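Stusham to Brokville Sleeper Service: Progress Report to the Route Fund
Reporting period: to the end of July
Prepared by Marlina Tarigan, Govindasamy Rail Partnership

1. Position at the end of the period

The overnight service between Stusham and Brokville ran on every planned night in the period. Of the 42 departures from Stusham, three reached Brokville late enough to count against the punctuality target. Two of the late arrivals were caused by a signalling fault at Okwood Junction. The third followed a late handover of the locomotive at Stusham depot.

Berth reservations are now held in one system. The old arrangement, in which Brokville kept its own allocation and returned unsold berths at 19:00, ended in the second week of the period. Seated passengers are still booked separately, and this will continue until the seat plan for the rebuilt coach has been approved.

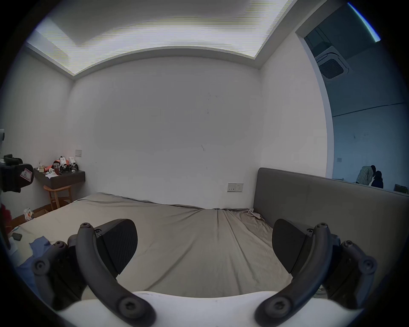
Hafiz Simanjuntak has asked in his written comments on the draft whether the Okwood delays should be charged to the service at all, given that day trains on the same line were held as well. He would prefer them to be shown in a separate column. We have kept them in the total for this report, as the grant agreement makes no allowance for infrastructure faults, and would welcome a ruling before the next one.

2. Rolling stock

Five coaches are in regular use. The sixth remains in the works at Stusham for replacement of the heating pipes and renewal of the corridor floor. The pipework is complete and has been pressure tested. The floor is waiting for a delivery of edge strip, which the supplier now gives as August.

Wheel wear on the two oldest coaches is within limits but faster than forecast. The likely cause is the tight curve on the approach to Brokville — the track owner has agreed to check the rail lubricators there.

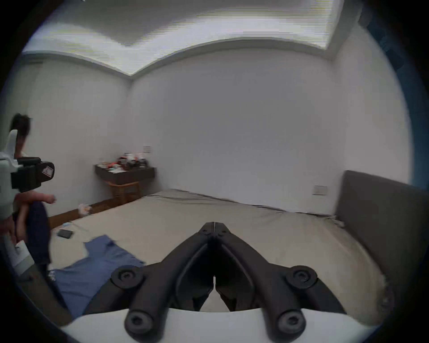 Beige sheet on a floor mattress.

3. Bedding and berth preparation

Linen is changed at Brokville after each arrival. The turnaround allows enough time for this when the train is punctual, but not when it is late and the coaches are needed for the evening departure. A reserve set of linen will be kept at Stusham from August, at no extra cost to the grant.
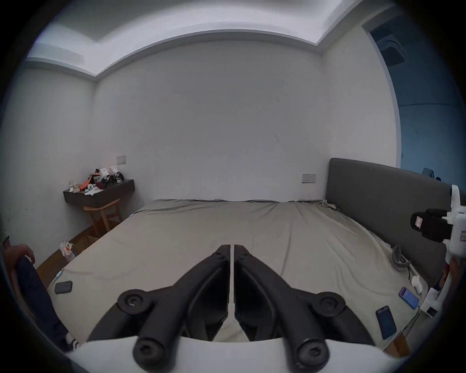 Fitted sheet and dark grey upholstered headboard.

4. Stations and connections

The waiting room at Okwood now stays open until the sleeper has called. The first morning bus from Brokville station has been retimed to leave after the booked arrival — it does not wait for a late train, and the operator has declined to change this. Signs at Stusham still give the former platform. Replacements are on order.

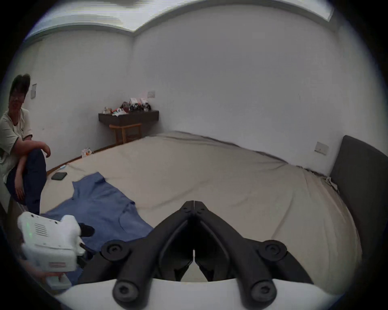 5. Work for the next period

Return the sixth coach to service once the floor is finished.
Agree the treatment of infrastructure delays with the Fund.
Submit the seat plan for approval and move seated bookings to the main system.
Obtain the lubricator inspection results for the Brokville curve.

No change to the grant total is requested. The claim for the floor work will be carried over to the next period.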